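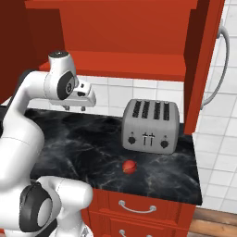
The question I brought to Lasimari one gray afternoon in November was the one my mother asks me every time a new video goes around: when is one of these things going to do my kitchen? I have been writing about household machines long enough to have been wrong on the subject more than once, so I thought I would put it to someone who spends her days on it. She is an engineer who runs the home tasks group, she asked me to leave her name out of it, and she laughed before I had finished asking. "Tell your mother to keep her dish towels," she said, and then she pulled a chair over for me and got her simulated kitchen up on the big monitor, with its red cabinets and black marble counter and a four-slot toaster back by the tiled wall. A small red ball lay on the counter with the white arm's gripper hanging over that side of the room, and she let me look at it for a while before she said anything else.

"People see the ball and they're disappointed," she told me. "They want to see the toast. And I understand that, I want to see the toast too! But think about what a ball does if you touch it a little bit wrong. It leaves. A slice of bread will more or less stay where you put it."

Her group does most of its practice this way, in made-up kitchens on a computer, and only a small part of it in the test kitchen down the hall. I asked whether that wasn't a bit like learning to swim on the living room carpet, and she took the question more kindly than it deserved. "It's a fair thing to ask. What the computer gives us is tries. I can run 120 tries at picking something up while I'm at lunch, and if the arm knocks the toaster onto the floor, well, I put it back with one key. In the real kitchen somebody has to bend down." What the computer doesn't give them, she went on, is crumbs, or a sticky spot where the jam was, or a drawer that has swollen a little in the summer and needs a tug and a bit of a lift. She has a drawer like that at home, and so do I, and we lost a good few minutes to comparing them.

I wanted to get her to commit herself on toast, though, and eventually she did. Their current program, which goes by the name of Stamport inside the building, can take a slice from a plate and get it into a toaster slot in the real kitchen, provided the bread is the square supermarket kind and the toaster hasn't been moved since the morning. "On a good day we'll do 40 in a row," she said. "Then I bring in a loaf from the bakery near my house, with the round top and the big holes in it, and we're back to where we were in the spring." Pushing the lever down is easy enough. Getting the toast out again is, in her words, "a whole other job," and one they have tried 3 different ways without settling on any of them.

What about the rest of the house? Here she got more cheerful, and she talked with her hands so much that her coffee had to be moved. Wiping a clear counter is close, she thinks, and so is carrying things from one known place to another. Loading a dishwasher is coming along, as long as you don't mind it being done slowly and you have already scraped the plates. Laundry she would rather not discuss. "Folding a towel, fine. A fitted sheet? I can't fold a fitted sheet. I don't know who I'd ask to show it."

She came to Lasimari from Prolel, where she worked for 2 years on arms that packed boxes, and she says that shop-floor work spoiled her in some ways. The boxes arrived in the same spot, the lights never changed, and if a part was in the wrong place, that was someone's fault and could be fixed. "In a home it's not a fault, it's Thursday's mail," she said. "People put their things down wherever they like, and they should."

I asked her at last what she would want my mother to know, and she thought it over for longer than I expected. "That I'd be glad to have her visit, for one thing. She'd find something wrong in five minutes, and I'd write it down." As for a date, she wouldn't give me one. The next stretch of work is on drawers and cabinet doors, to be followed by a trial in a few furnished apartments over on Escobar, and she has already asked that no one tidy them first.

My mother, when I passed all this along, wanted to know if it could reach the top shelf. I have written to ask.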